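Subject: Re: [bodarow-household] folding on the bed, or not

Gradard wrote:
> Do you really sort everything on the bed? I tried it in February
> and gave up after 2 loads. Where do the jackets go?

Dear Gradard, and hello to all the new people,

Yes, always the bed! I've tried the floor and I've tried the kitchen table, and my back prefers the mattress – so does my temper. Ours is a plain bedroom, white panels overhead and a square fixture up there with a round grille. 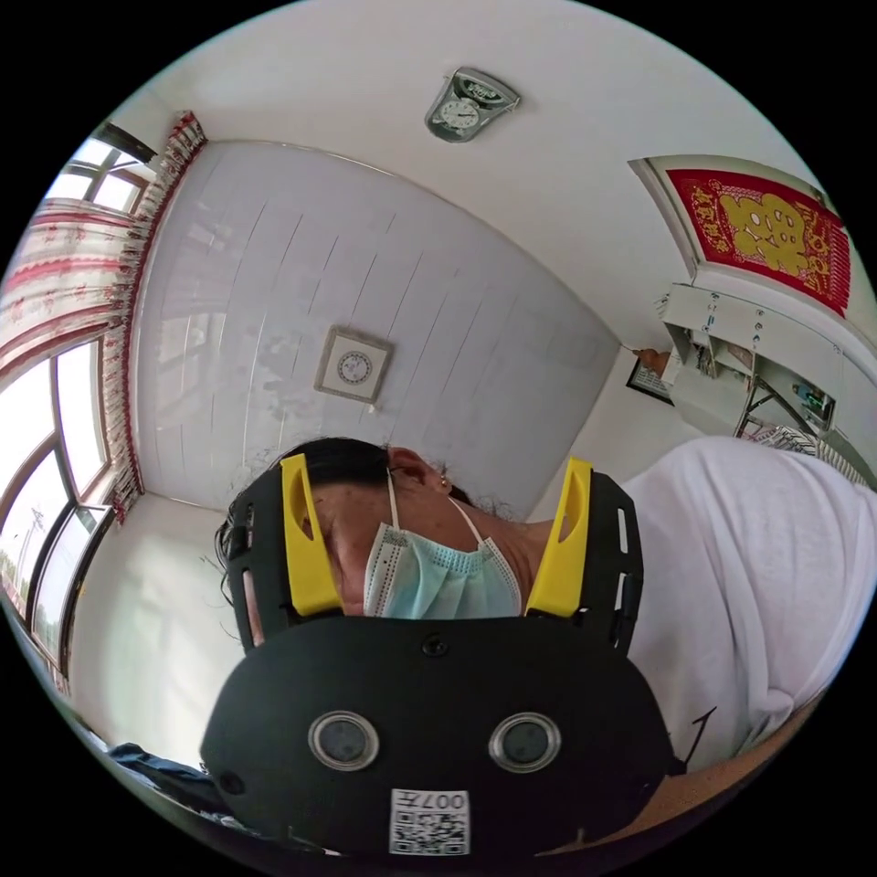 Sorting day, mask on

I put the rose cover on first, the quilted one with the big red flowers, and then everything gets tipped out on top of it. Jeans are the easy part, so I lay them flat and feel I've achieved something. As for your jackets, mine end up in
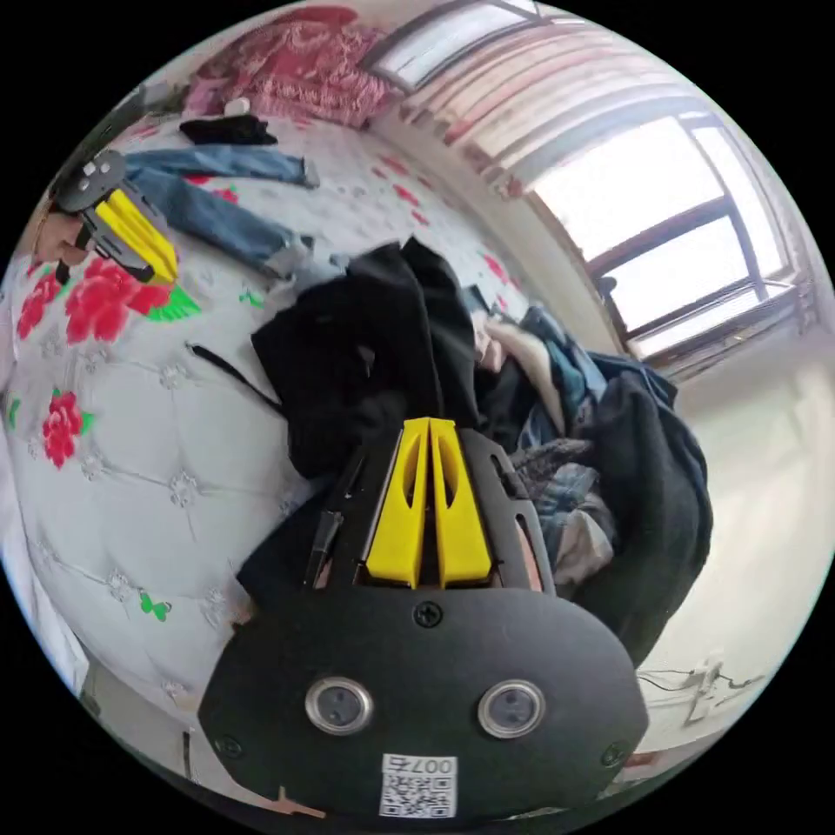

one great heap with the coats and the plaid shirt, and I leave that heap until last, when I've had some tea. The fleece-lined things take up so much room that they go straight on hangers.

The thin flowery pieces I roll, an old habit of my aunt's, and cords and straps get tucked into a pocket before they can tangle.

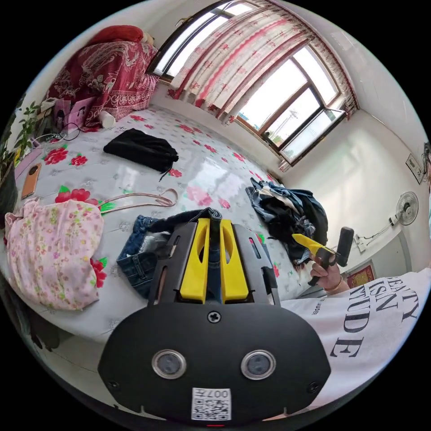 Khôi Huỳnh

P.S. Magalhães asked about denim. I fold mine in half with the back pockets out, then once more, and stack them on the low shelf. Do write and tell me how yours goes.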